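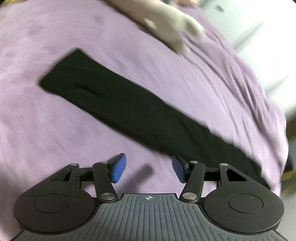 Minutes taken by the Womau equipment secretary, April 26, 2018

1. Hand-held grippers. Furnov has quoted for a second set. The meeting asked what the first set had given us on cloth so far. Answer: plenty of hours on dark items over a bedsheet, no agreed measure of success. Several present felt we were being asked to buy more of something we had not yet judged. Deferred.

2. Finger pads. Tremutier offers blue pads in packs of 200. We would use 82 in a good year. The discount was not thought persuasive — smaller pack to be priced.

3. Folding arm. Kanaujia's brochure promises 1000 garments a shift. No one could find what counted as a garment. A sock is not a duvet cover. Written definition to be requested before any visit.

4. Budget. 122 hours of paid handling time remain until October. Proposal to move half into hardware not carried.

5. AOB. Storage shelf still not fixed. Carried over again.

Next meeting to be set once Furnov replies.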